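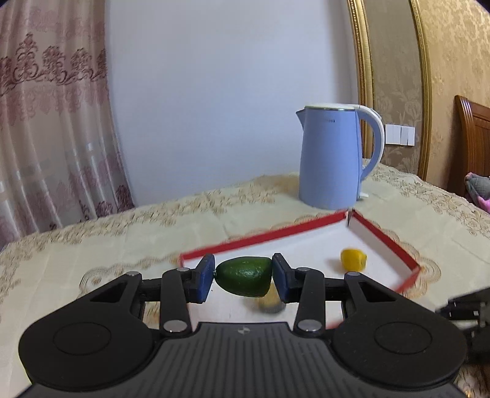

August 7, 2025

Right, gripper notes before I forget the lot. Spent the evening on the handheld (I'm still calling it Tilar, even though Tilar was meant to be the name of the whole kit and not just this bit) and it's in a much better state than it was in May.

Main change is the finger pads. The blue ones are staying! The old pair were a harder mix and I was having to squeeze far too much to get any hold on a round thing. These give a little, so I can back the closing force right off. Avocado is my favourite test piece at the moment -- bumpy, a bit shiny, longer one way than the other, and you find out soon enough if you've been rough with it. Gripped end to end it sits nicely between the pads. Gripped across the middle it wants to roll, and I dropped it 3 times that way before I gave up and went back to the ends. Lemon is next. The pointy ends worry me, I think the pads will only catch the tips, so maybe go side-on from the start with that one.

Linkages. Took all four pivot pins out, cleaned them, put them back with a dab of grease and a thinner washer under each. The left arm used to lag behind the right by enough to see, and now I have to go looking for it. There's still a touch of play at the top left pin. I'd like to blame the hole and not the pin, as I drilled that plate in a hurry and it was my first go with the new bit. Will cut a fresh plate when I'm next at the workshop. If whoever has the 3 mm reamer could put it back in the drawer I'd be very grateful.

Cycle count is at nearly 3,000 on this spring, all by hand, and my thumb knows about it. No change in the return that I can feel. I did want a proper number for that but the little luggage scale has packed up, so feel is all we've got for now.

The tray works well as a target. White floor, red edge, easy to see where things have ended up when I play the recordings back. What I don't like is the smearing when I move quickly, the red rim goes double and you can't say where the edge is to within a finger's width. Two things to try: shorter exposure with the big lamp on, or me just slowing down. Probably both. I also want to try a plain cloth on the table, as the tracking script (Ekalix, version 13, the one that finally stopped crashing on start-up) keeps picking up points on busy patterns and I'd rather it looked at the tray.

Wide lens is fine in the middle and bendy at the sides, no surprise there. Redo the calibration before the next long session, the last one was with the old bracket.

To do:
new plate for the left arm
lemon, side-on
lamp and shorter exposure
calibration
order more of the blue sheet, I've only enough left for one more pair
write the pad sizes down somewhere that isn't the back of an envelope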